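# The Night Trevor Left the Tap Running

By the time the kitchen lights came on in Brestcombe that August morning, Trevor had been standing at the sink for 3 hours, and the water had found its way down the cabinet, across the tiles and under the door to the pantry. Trevor is a dishwashing robot. He was named by the cooks, long before anyone had thought to ask the manufacturer, and the name has stuck so well that it now appears on the service invoices.

I first heard about the flood from Razia Sial, who runs the small team at Tudach that builds the hand-washing routines for machines like him. She told it over a pot of tea, with a good deal of sighing and a laugh she kept trying to swallow, and I came away liking both her and the robot rather more than I'd expected to.

The fault itself was a humble one. Trevor knows he has finished at the tap by two things, a pressure sensor in the handle grip and a little microphone that listens for running water. On the night in question the grip had slipped off the lever before it was fully down. The sensor felt the pressure fall away and took that to mean the job was done. The microphone heard water perfectly well, but a software update from the spring had told it to ignore anything under a certain loudness, so that the dishwasher next door wouldn't confuse it. A thin stream falls very quietly. Trevor parked his arms, reported a clean shift and went to standby, with 24 soup bowls stacked neatly beside him.

There's an overflow alarm, of course, and it never went off. A cloth had slid down over the drain in one basin, the other basin filled up, and the float switch was fitted in the wrong one of the two. The repair bill came to $828, most of it for the pantry floor.

What I hadn't understood, until Razia let me spend a long and rather damp afternoon at the Tudach workshop, is how much of the answer lies in watching people do the thing. The team has been building up a library of ordinary sink work, seen from the worker's own eye level, and it now runs to 200 clips. You'd think there was only one way to stand at a faucet. There are dozens, and I found I could have watched them all day.

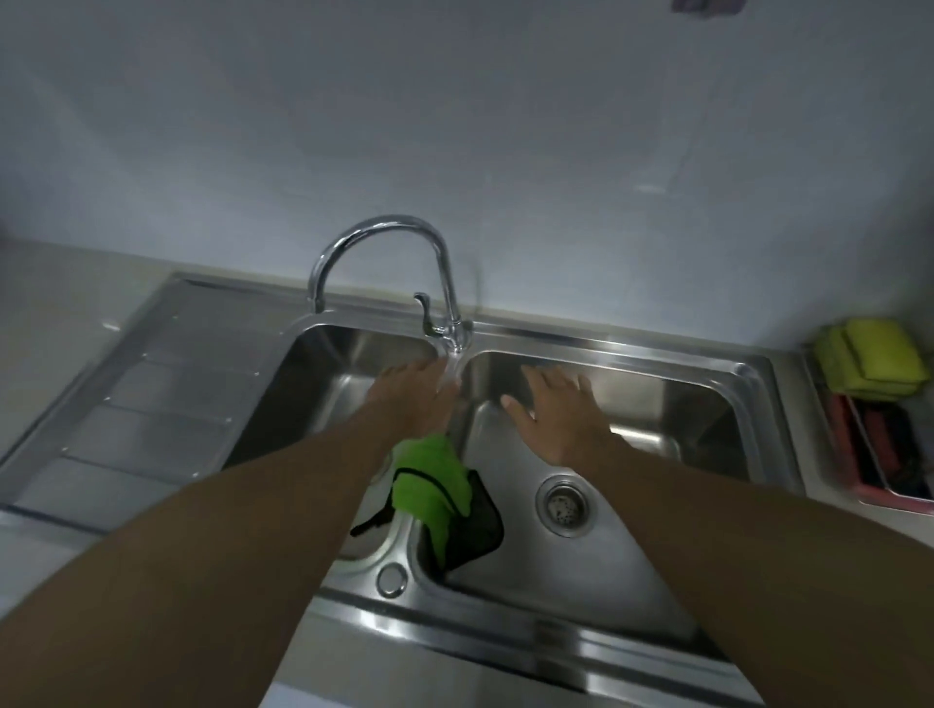
Zanda, reading an early draft of this piece, objected that no amount of watching would have saved the pantry, and that a plain shutoff valve on a timer, the sort you can buy for a garden hose, would have done the job the very first night. Why teach a machine to notice a trickle, she wanted to know, when you could simply make sure the trickle stopped?

I put this to Razia, a bit nervously, and she agreed with nearly all of it. The valve went in the following week. It closes after ten minutes without a command from Trevor, whatever he believes about the tap, and it doesn't run on his software. The float switch has been moved, and there's a second one now in the other basin. She was quite firm that these come first, and that she should have insisted on them at the start.

But she still wants him to notice. A person rinsing their fingers knows the water is on without giving it a thought, and will reach back for a lever that hasn't gone all the way down. Trevor's new routine asks him to hold one hand under the spout for two seconds after closing it. If the fingertips feel a flow, he tries the lever again, and if they feel it a third time he calls for help and stays where he is.

He is back on the night shift in Brestcombe. The cooks have taken to checking the tap themselves on their way out, and one of them has hung a dry towel over the pantry door handle, ready to go.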